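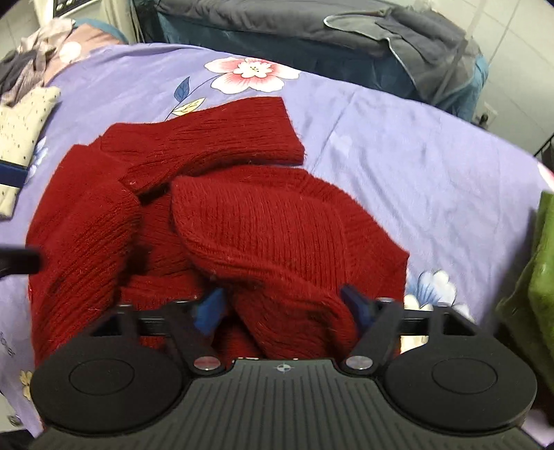 Red ribbed sweater on a lavender sheet

From: Hatem Tahiri
Date: December 13, 2024
Subject: Re: felting by accident

Kálmán Balogh wrote:
> Mine shrank at the 20 degree setting.
> Is it the water or the spin?

Usually the spin. Wool mats from rubbing, so set it to 600 or lower and skip the softener. Dry it flat.
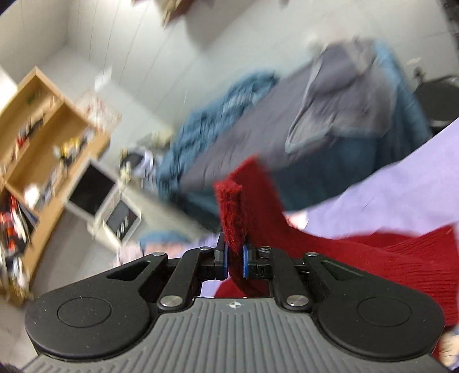 Vol. 2, p. 200

The back issue with the washing tables is the one cited here. I can mail a copy in March if you still need it.

Hatem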